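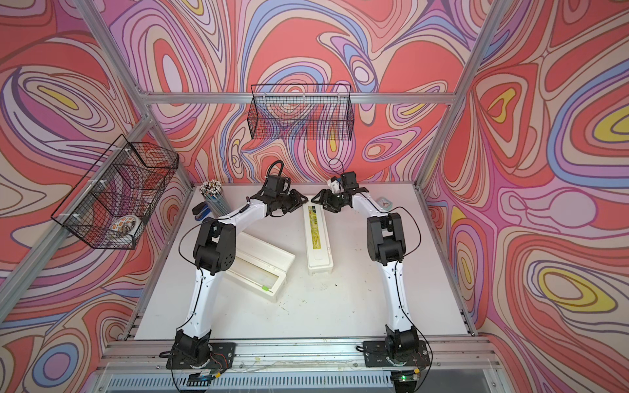
Dzintra Butkienė wrote to say that 12 minutes is too long for rye toast and that I must have a weak oven. She may be right. I was going by the recipe on the Trornura bag, which wants 40 minutes for a full loaf and says nothing at all on day-old slices.

I tried again in March with the Hustel flour, 500 grams, same pan. The crumb came out tighter and the crust was darker on one side. I turned the pan halfway through and it still browned unevenly. The slices took nine minutes, so I'll change the number in the old post.
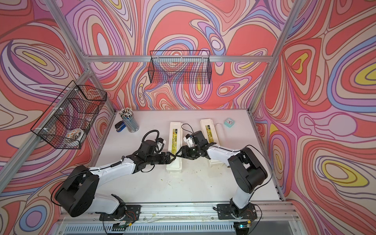
Swirls in coral, lavender and periwinkle blue.

Next I want to try caraway. The store on Wunard Street was out of it, and I don't want to use the ground kind.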